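Baltus Street Clothing Exchange
Progress report to the Wanyama Fund, second period, March to September

This report covers the second half of our first funded year. The first report was sent to you in March and we will not repeat what is written there about the lease and the fitting of the shop. The budget table is sent separately, in the format you asked for.

Collection and sorting

In this period we received 1,644 bags of used clothing. The largest part came through the drop-off point at Skorgate, the rest from the two schools and from people who bring their bags directly to the shop. Bags from Skorgate are usually heavier and contain more winter coats. Bags from the schools contain mostly children's wear, and the quality of it is higher than we expected when we wrote the application.

Sorting is still our slowest step. In the application we promised that every bag would be opened and sorted within five days of its arrival. From April to July we kept to this. In August we did not, and the longest delay was 14 days. The reason was the school holidays, when many of our helpers travel and at the same time families empty their cupboards. For next August we propose to close the Skorgate drop-off for one week and to put a notice on the door well in advance.

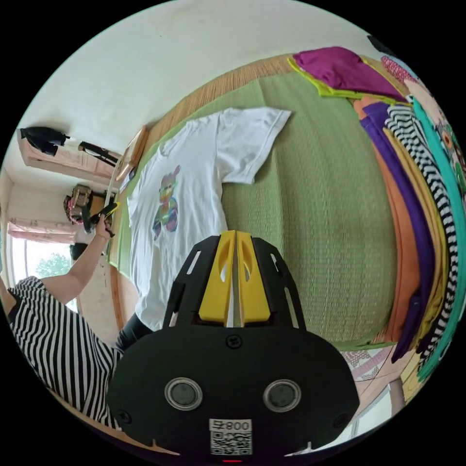
We have also changed how the sorted clothing is graded. Before, we used three grades, and the middle grade became a place for everything which was difficult to decide. Now there are only two: ready for the rack, or needs repair. Whatever belongs to neither goes to textile recycling on the same afternoon. The new method was a little unpopular at the start, but the storage room has now a free floor and the fire inspector was satisfied with it.

Repair evenings

The repair evenings began in May, one month later than planned, owing to the delivery of the second sewing machine. They are held at 6:30 p.m. in the back part of the shop. The most frequent work is zippers, hems and torn pockets. We had planned also a course in darning, but the interest was small and we joined it with the ordinary evening. People who come to have one thing repaired often stay to learn it by themselves, and this was one of the aims described in your grant letter.

We would like to mention one difficulty. The lighting in the back is too weak for dark fabrics, and persons with older eyes have complained. Two standing lamps were bought from the small equipment line. A proper ceiling light would be better, and the landlord has agreed to it in principle but has not given us a date.

Money

Of the grant, $4,000 was reserved for transport. We have not spent all of it. The agreement with Onetti Removals, who carry our bags from Skorgate on their return trips, costs less than renting our own van. We ask for your permission to move the remaining part to the ceiling light, in case the landlord covers only the labour. If the Fund prefers that the money stays in the transport line, we can carry it into the next year.

Plans until the next report

In October we will start with the winter coat rack, where coats are given without exchange. The colour labels for sizes will be replaced by written ones, as several visitors could not tell the green from the grey. We are also preparing a short leaflet in plain language on what can be donated and what can not, for the neighbourhood centre and the library.

The signed receipts for the period are kept at the shop and can be seen at any time during opening hours. Please send your answer on the transport line before the end of October, so that we can order the light before the winter.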